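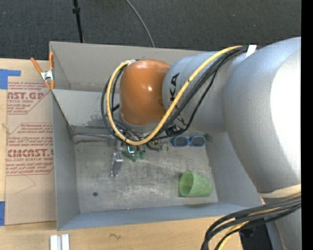
Tote bag

A tote bag is a large, open bag with two parallel handles that come up from its sides. I've been writing these entries for our little household encyclopedia for a while now, and this is the one I kept putting off, mostly because I own far too many of them (my sister Nia Meredith once threatened to write it herself!).

Name

"To tote" just means to carry, and people in America were using the verb as far back as the 1600s. The bag got the name much later. Before that you'd have called it a sack or a carryall and gotten on with your day.

Materials

Canvas is the classic, and still my favorite. It's a plain, tight weave, usually cotton, and it gets softer every time you use it. You'll also see jute, nylon, leather and recycled polyester. Jute looks lovely but it sheds on dark coats, and I've never found a cure for that.

Handles

Short handles are for the hand, long ones go over the shoulder. The weak spot is where the strap meets the body, so look for a stitched square with an X through it. My old Borkadik bag has that and it has carried potatoes every week for 8 years. The Vudia one I bought in December had a single line of stitching, and it gave up on the bus. Oranges everywhere.

Care

Wash canvas cold and hang it up by the bottom hem so the handles don't stretch. Expect it to shrink a bit the first time. Huw Rosser wrote in to say he irons his, which I can't imagine doing, but he says they stack beautifully in the drawer.

See also: Basket, Knapsack, String bag

Last updated 9 June 2024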